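Speaker notes: Gathering Examples for the Tabletop Program
Speaker: Darcy Dunstan, Landeg Laboratory
Session chair: Hamish Waaka

Opening (2 minutes)

Thank the chair and the Prirthorpe organizers. State the purpose of the talk: to report how the laboratory collects examples for its pushing task, and what the laboratory would advise other groups to settle before they begin.

Mention that the Dademar collection now holds 2,370 accepted episodes. Each episode pairs a written instruction with the motion an operator used to carry it out. Rejected episodes are kept in a separate store and are not discussed today.

Move to the picture. Allow the audience a moment before continuing.

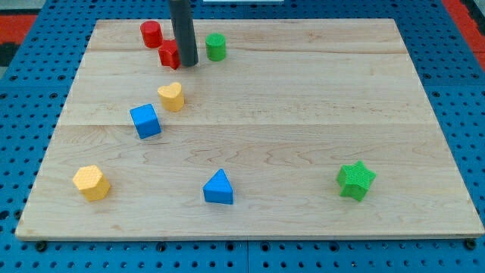 Grastness, November 9, 2020

The board carries eight blocks: two each of red, green, yellow and blue. No color is tied to a single shape. An instruction that says only "the green one" is therefore unclear, since it may mean the cylinder or the star. Point out both, and note how far the green star lies from the rest.

The rod pushes; it does not grasp. Operators guide it from a separate desk and work in shifts of 35 minutes. Longer shifts were tried in May and produced careless paths, which the system learned as faithfully as the good ones.

Instructions

Instructions are written after the motion has been recorded. A second person watches the recording and writes what was done, in everyday words. Give one or two examples aloud: "move the yellow heart toward the blue cube," "bring the green star back to the others." Stress that writers are asked not to correct one another's phrasing. Variety in wording is wanted.

Acceptance

An episode is accepted when 3 reviewers agree that the words match the motion. Disagreement most often concerns direction – "left" for the operator may be "right" for the writer. The laboratory now fixes the viewpoint in its written guidance.

If time is short, omit the remarks on storage and go directly to questions. Hamish Waaka will take questions on the review process. Copies of the guidance are available from the Landeg desk on request.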